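スキンケア製剤学入門 第4回 配布メモ(乳化と保湿剤)

水曜2限。前回の小テストは最後に返します。
今日の範囲:角層の水分、保湿剤の三分類、乳化の基本、処方例の読み方、表示の話を少し。
教科書は第5章の前半だけ。後半(紫外線防御)は次回。
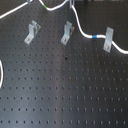
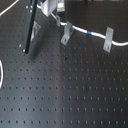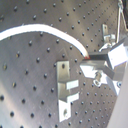
1. 前回の復習(早足で)

皮膚は外側から表皮、真皮、皮下組織。化粧品が相手にするのは基本的に表皮、それもほとんど角層。
角層=角質細胞+細胞間脂質。レンガとモルタルの比喩、前回やった通り。
モルタル側の主成分:セラミド、コレステロール、遊離脂肪酸。三つの比率が崩れるとバリアが弱る。
角質細胞の中にはNMF(天然保湿因子)。アミノ酸、PCA、乳酸、尿素など。水に溶ける小さい分子なので、洗いすぎると出ていく。熱いお湯+強い洗浄剤+長風呂、の組み合わせが一番もったいない。
皮脂膜は汗と皮脂が混ざった薄い膜。弱酸性。ここの役割は昔の教科書ほど大きく書かないのが最近の流れ。

用語:TEWL(経表皮水分蒸散量)。汗とは別。値が高い=水が逃げている=バリアが弱い、と読む。測るときは室温と湿度をそろえること。走って教室に来た人の腕をすぐ測らない。

2. 保湿剤の三分類

(1)ヒューメクタント(吸湿・水分保持)
グリセリン、BG、ソルビトール、ヒアルロン酸Na、ベタイン、尿素。
水をつかまえる。グリセリンは安い、効く、実績がある。欠点はべたつき。濃度を上げると急に重くなる。
BGはグリセリンより軽い。少し抗菌の助けにもなるので防腐剤を減らしたい処方でよく見る。
ヒアルロン酸は分子量で話が変わる。大きいものは表面で膜っぽく働く。小さいものは感触がさらっとする。「浸透する」という広告は「角層まで」の注がついているかどうか見る。

(2)エモリエント(柔らかくする、すき間を埋める)
スクワラン、ホホバ油、各種エステル油、高級アルコールなど。
角質細胞のめくれた端をなだらかにするイメージ。使った直後のつるっとした感じはだいたいこれ。
植物油は酸化に注意。リノール酸の多い油は特に。開封後の臭いの変化は酸化のサイン。ビタミンE(トコフェロール)を少し入れるのは主に油の酸化防止で、肌のためと説明されるとちょっと違う場合が多い。

(3)オクルーシブ(ふたをする)
ワセリン、ミネラルオイル、ミツロウ、シリコーン類の一部。
TEWLを下げる力はワセリンが非常に強い。塗りすぎるとてかる、服につく、枕につく。
「鉱物油は肌に悪い」とよく聞かれるが、精製度の話と混ざっている。化粧品グレードのものは精製されている。レポートで書くときは出典をつけること。

三つはきれいに分かれない。シアバターは(2)と(3)の両方。試験で「どれか一つ選べ」とは出さないので安心してください。

順番の話。水っぽいもの→油っぽいもの、が原則。乾いた部屋でヒューメクタントだけ塗っておしまい、だと物足りないことが多い。上から薄く油分。入浴後は早めに。

3. 乳化

水と油は混ざらない。混ぜてもすぐ分かれる。界面のエネルギーが高いから。
界面活性剤=親水基+親油基。界面に並んで張力を下げる。
O/W型:水の中に油滴。さっぱり、水で流れやすい。乳液、多くのクリーム。
W/O型:油の中に水滴。しっとり、水に強い。コールドクリームの一部、落ちにくい日焼け止め。
見分け方:少量を水に落とす。すっと広がればO/W、かたまりのまま浮くならだいたいW/O。色素でも見分けられる(水溶性の色素が全体に広がればO/W)。

HLB値。数字が小さい=親油性、大きい=親水性。
ざっくり3〜6がW/O向き、8〜18がO/W向き。この範囲は教科書によって端が違うので暗記しなくていい。
非イオン界面活性剤どうしの混合なら、HLBは重量の割合で平均を取る。計算は宿題に一問。

壊れ方の種類(試験に出ます):
・クリーミング 油滴が浮いて上が濃くなる。振れば戻る。
・凝集 粒が集まる。粒そのものはまだ別々。
・合一 粒どうしがくっついて大きくなる。戻らない。
・オストワルド熟成 小さい粒が縮んで大きい粒が太る。
・転相 O/WとW/Oがひっくり返る。
ストークスの式を思い出すこと。粒径は二乗で効く。粒を小さく、外相の粘度を高く、密度差を小さく。どれを動かすのが現実的か、考えてみてください。

4. 処方例を読む

練習用の処方。名前はDisillowデイクリーム(O/W)、全量100 g。数字は質量%。

水相
 精製水 残量
 グリセリン 5.0
 BG 4.0
 キサンタンガム 0.2
油相
 スクワラン 6.0
 ホホバ油 3.0
 セタノール 2.5
 シアバター 2.0
 ステアリン酸グリセリル 2.0
 ポリソルベート60 1.5
 トコフェロール 0.1
後添加
 フェノキシエタノール 0.5
 クエン酸/クエン酸Na 適量(pH5.5前後に)

手順
・キサンタンガムはグリセリンに先に分散。いきなり水に入れるとダマになる。毎年だれかやる。
・水相、油相ともに75℃まで加温。油相は完全に溶けたのを目で確認。
・油相を水相に少しずつ。ホモミキサー2000回転で、白く均一になるまで。
・そのあと800回転に落として撹拌しながら冷ます。ここで急に冷やすとセタノールがざらつく。
・40℃以下で後添加。防腐剤を熱いうちに入れない。
・pH測定、必要なら調整。容器に移してラベル。ロット、日付、班の名前。

読むときの着眼点
・水相と油相の比はどうか。上の例は油相が合計17.1%、わりと軽い部類。
・界面活性剤が二種類ある。親油性のもの(ステアリン酸グリセリル)と親水性のもの(ポリソルベート60)の組み合わせ。単独より安定しやすい。
・セタノールは油分であり、同時に硬さを出す役。「アルコール」と名前にあるがエタノールとは性質が全然ちがう。「アルコールフリー」の質問が来たらここを説明できるように。
・香料なし。入れるなら最後。

比較用にEndodhamバームも配ります。こちらは水を含まない処方。水がないので乳化は不要、微生物の心配もかなり減る(濡れた指を入れれば別)。ミツロウの量で硬さが決まる。夏の車内で溶けるのはこのタイプ。溶けてから固まるとざらざらになる、成分が変質したというより結晶の出方の問題。

5. 安定性の見方

遠心、加温(40℃)、低温(5℃)、冷凍と解凍のくり返し。見るのは分離、色、臭い、pH、粘度。
粘度は作った翌日以降に測る。できたてはまだ動く。
保存中にpHがずれたら、まず原料の加水分解と防腐の効き具合を疑う。防腐剤の種類によってはpHが上がると効かなくなる。安息香酸系がそう。フェノキシエタノールはわりと広い範囲で使える。

授業で使う安定性の記録用紙はMakhubela書式のほう。古い書式(表が横長のやつ)は使わないでください。欄が足りません。

6. 表示(日本の場合)

全成分表示。配合量の多い順。1%以下は順不同でよい。着色剤は最後にまとめて。
だから「○○エキスが3番目!」は意味があるが、下のほうに並んでいるエキス類の順番からは量がわからない。防腐剤の位置がだいたいの境目の目安になることも。あくまで目安。
「無添加」は何が無添加なのか書いてないと意味がない。
化粧品と医薬部外品は別。部外品は有効成分が書いてある。言ってよい効能の範囲も違う。
「敏感肌用」=全員に刺激がない、ではない。パッチテストの説明は消費者向けにもきちんと書く。腕の内側に少量、しばらくおいて様子を見る。赤み、かゆみが出たらすぐ洗い流して使用中止。

7. よくある質問(先週のリアクションペーパーより)

・化粧水は必要か。→乳液にも水とヒューメクタントは入っている。必須とは言いにくい。感触が好きなら使えばいい。
・高いクリームは効くのか。→値段には容器、香り、広告、感触の作り込みが入る。保湿力だけなら値段と素直には比例しない。
・オーガニックなら安全か。→精油はアレルゲンになりえる。天然かどうかと刺激の有無は別の軸。
・冷蔵庫に入れたほうがいいか。→表示に指定がなければ室温で。出し入れの温度差のほうが乳化物には負担になる。
・手作り化粧水をあげたい。→自分で使うぶんと人に渡すぶんは話が別。防腐の問題が大きい。売るなら許可が要る。

8. 宿題と連絡

(a)HLBの計算。HLB 4.3のものとHLB 15.0のものを混ぜてHLB 10.0にしたい。重量比を求める。途中の式も書く。
(b)家にある乳液かクリームを一つ選び、全成分を書き写し、ヒューメクタント/エモリエント/オクルーシブ/界面活性剤/防腐剤/その他に色分け。わからない成分は「わからない」で可。勝手に当てはめないこと。
(c)(b)の製品がO/WかW/Oか予想し、水に落として確かめる。予想が外れても減点なし。

提出は次回の授業の頭、紙で。Grastentの提出欄はまだ開いてないので、そちらに上げられても見れません。
小テストの平均は23点でした。TEWLと発汗を混同している人が多い。返却後、見直して直したものを出せば少し加点します。
実習の班は前回と同じ。白衣、髪をまとめるゴム、持ち帰り用の容器(口の広いもの)を忘れずに。香水はつけてこないで下さい、官能評価ができなくなります。
次回:紫外線防御、SPFとPAの読みかた、散乱剤と吸収剤。第5章後半を読んでくること。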